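News > Members' newsletter > Housing and tenancy law
Search this site Enter keyword Go

Deposit claims: the small claims track is friendlier than you think

11 March 2025

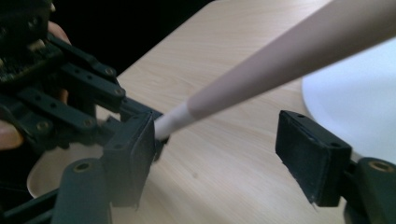
If you rent, or you have a grown-up child who rents, please do read this one to the end, as it's the subject we get asked about more than any other at the Garside advice desk. A landlord in England who takes a deposit on an assured shorthold tenancy has to put it into an approved scheme within 30 days, and has to give the tenant certain written details in the same time. Plenty do. A surprising number still don't, and the tenant often finds out only when the keys go back and the money doesn't.

The good news is that the law has real teeth! A court can order the landlord to pay between one and three times the deposit on top of the deposit itself, even where the money was protected in the end but late. You don't have to show that you lost anything by it.

Chelsea Bramwell, our housing solicitor, took 205 enquiries about deposits last year and she is still as cheerful about them as when she started. Her favourite from the autumn was a couple in a flat above the old Morkia showroom, who had been told their deposit was "in the system" and never saw a certificate. They checked with all three schemes (you can do this online with your postcode, surname, deposit amount and the date the tenancy began) and it wasn't with any of them. Chelsea helped them write one polite letter. In November the agents, Nedano, settled for 3,713 pounds, and the couple never set foot in a courtroom.

Not every case goes that smoothly, of course. What helps most is paper:

- your tenancy agreement, and any renewals
- proof you paid the deposit, such as a bank statement
- the check-in inventory, if you were given one
- emails and texts with the landlord or agent, including the grumpy ones
- the scheme's reply when you asked about your deposit

Do keep renewals. If you signed a fresh fixed term each year, there may be more than one breach to talk about, and this is a part people miss when they write their own letters. There is also a time limit, generally six years from the breach, so an old tenancy may still be worth a look -- dig out the box files.

A word on deductions, as the two things get muddled. Arguing over a carpet stain or a missing blind is a separate matter from whether the deposit was protected. If it was protected, the scheme's own dispute service is free and decides on the papers, though both sides have to agree to use it. Send your evidence in one go, label it clearly and keep your covering note to a page. Chelsea once opened a bundle with 87 photographs of the same oven and would be very happy not to do it again.

We're running another evening on all this in the ground floor meeting room at Caketel House, with tea, and Chelsea will go through a sample letter line by line. Bring your own agreement along if you like (a copy is best) and she'll stay afterwards for short one-to-one chats. Places are free for members and their households. Reply to this newsletter to book, and tell us if you need the step-free entrance.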